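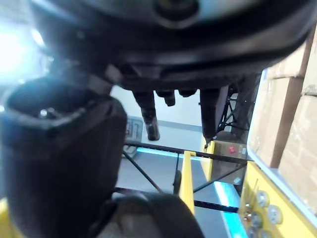 The view from the gripper: yellow cart or rack posts at Retby, with cardboard boxes stacked at right.

I got to the Stefanou open day in Erardale at 7 on a Friday morning, which is way too early for me in January, and somebody handed me a coffee and a pair of safety glasses before I'd even said hello. Good start!

The building is called Retby and the robot is called Ruruseo (I asked twice how to spell it). Angeliki Michailidis, who ran my tour, put me in front of a monitor showing what the wrist camera sees. I figured I'd rather watch the real arm, but I ended up glued to that screen. You're looking past these big dark fingers at posts and bars and boxes, and everything feels huge and close, like peeking out from under a truck.

Angeliki says the arm can handle up to 1,000 boxes in a shift. The day before my visit it did 593, and she told me that number with a perfectly straight face. I liked her for it.

Then they let me drive. Two minutes with a joystick, going about as fast as a sleepy turtle, while Orestis Liapis kept his hand near the stop button the whole time. I'd go back tomorrow.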